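Lounge Trash and Bins: Your Questions

I look after the small lounges at Umovier, and most of the mail I get is about trash. Fair enough! I think about trash a lot too. These are the questions that come up over and over, with the answers I'd give you if you stopped me in the hallway.

Which bin do I use?

If you're sitting down, use the little one by the chairs. It's meant for tissues, wrappers, the lid from your coffee, that kind of thing. If you've got the remains of an entire lunch, please walk it over to the big yellow bin with the flip-up lid. The small ones fill up fast, and one salad box will pretty much finish them off for the day.

Do I have to take things out of their bag before I toss them?

Nope. If your trash is already bagged, drop the whole thing in and close the lid. I do the same with the small liners when I empty them - bunch up the top, lift, and into the yellow bin it goes, bag and all. Tipping it out loose only makes the inside of the big bin sticky, and then I'm the one with my head in there and a sponge.

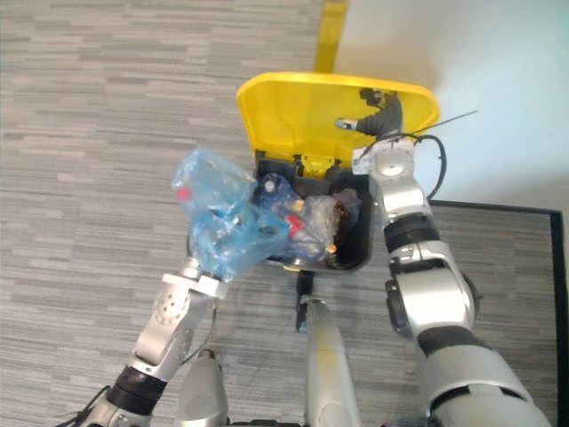
Ingrid Whitfield wrote in to say she'd still like the drink bottles kept apart, because at her last office they rinsed them and took them back for the deposit. I'm all for it, Ingrid. We don't have a bottle bin in the lounges yet, but there is a crate next to the kitchen sink, and anything you leave there with the cap on gets taken back. Empty it first, please. I've carried enough half-full soda down those stairs.

Can I leave my drink on the side table if I'm coming back?

Sure, for a little while. I do one round at 9 in the morning and another at 4 in the afternoon, and in between I leave bottles alone unless they've tipped over. A bottle with something still in it always gets the benefit of the doubt from me on the first round. On the second it goes, so if you're attached to it, take it with you or write your name on the label.

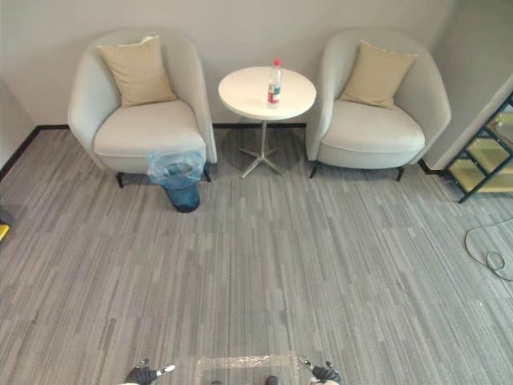
Same goes for newspapers and anything else you've set down on the table. Stuff left on a chair is different, and I treat it as lost property: it goes in the cupboard by the front desk and stays there for 19 days. I've had scarves, a single glove, and once a very nice casserole dish (washed, thank goodness).

Why is the small bin always so close to the chair?

People's arms are only so long! I used to keep it over against the wall, where it looked much tidier, and I spent my afternoons picking tissues up off the floor in front of it. Now it sits right down by a front leg of the chair. If you move it to stretch your feet out, nudge it back when you get up and we're good.

What's the trick to getting a liner to stay put?

Open it all the way first. Really shake it, get some air in there, and only then push it down into the bin. Fold the loose edge over the rim by a hand's width, and run your fingers around underneath so the air trapped at the bottom can get out. A thin bag will cling to itself and to your sleeve and to everything else you own, so I hold it up by the top edge and rub the two sides between my fingers until they come apart. Dry hands are the worst for this. Dampen a fingertip.

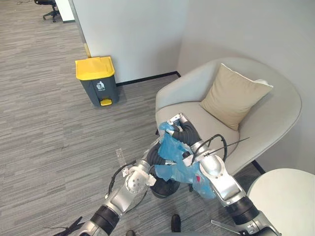 Otis Crenshaw, lounges and shared rooms
Last updated in September

Where do the spare liners live?

Top shelf of the supply closet, in the box marked Plititine. The last order came to 828 of them, so take one whenever you need it and don't feel guilty. I also tuck a few folded ones in the bottom of each small bin, under the one in use. Lift the full bag out and your next one is already waiting.

I missed the bin. What now?

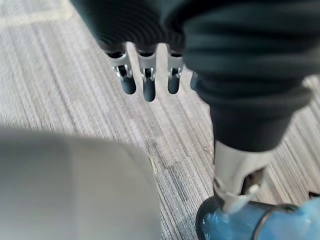

Crumbs and little scraps are the ones I'd ask you to chase, and I mean right then, before somebody's shoe gets there. A tissue you'll spot from the door. A cookie crumb is another story, and with gray stripes all over that carpet you can stare straight at one and not see it. Pick up what you can by hand and pinch it from above, because brushing it sideways works it into the pile. The hand vacuum is on its charger in the supply closet. For a spill, blot with paper towels and come find me.

Can I plump the pillows while I'm at it?

You can, and I'll be delighted. One per chair, upright against the back.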